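How to check a laser scan of a dig before you believe it

Feb 16, 2019

Every survey firm will tell you its point cloud is accurate. Most will give you a number to prove it, usually in a colored box on page one of the report. I have learned to skip that box. What follows is the routine I use on trench scans, worked out mostly at Skumgate, where we had a very pretty model that disagreed with our own tape.

What you need: the raw scans (not only the merged file), the list of control points, a total station or a decent tape, and an afternoon.

Step 1. Ask for the raw scans. If the contractor only wants to hand over the finished mesh, ask again. A mesh has been smoothed and had its holes filled, and a filled hole looks exactly like soil. At Werstead a whole post pit had been closed over this way.

Step 2. Hold back some control points. We set 13 targets at Skumgate and gave the scanning team the coordinates of all but 3. Those three are your test. An error figure worked out from the same points used to line up the scans tells you very little.

Step 3. Compare the held-back points. Pull their coordinates from the merged cloud and subtract your own. Look at the height column first. Ours was fine across the trench and drifted downhill, toward the end with the fewest targets.

Step 4. Measure something dull. Pick two nails, or the corners of a section, and tape between them. Then measure the same line in the software. I don't care how good the scanner is, do this one.

Step 5. Cut thin slices through the cloud. If a vertical face shows up as two lines, the scans don't line up there – no matter what the report says.

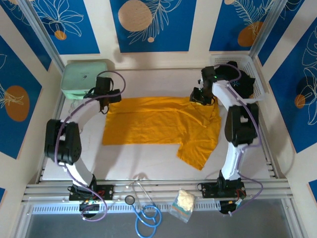
Step 6. Check the thinning. Many firms reduce the cloud before delivery. That's fair enough for a site plan, but small finds and tool marks go first. Ask what spacing was used and get it in writing.

Step 7. Draw one section by hand anyway. The scanner records surfaces. It won't tell you where one layer stops and the next begins, and I have yet to see the software at Satti or Festwood that does it reliably, whatever the sales page claims.

If a scan fails at step 3, send it back before the trench is filled in. Afterward you are stuck with it.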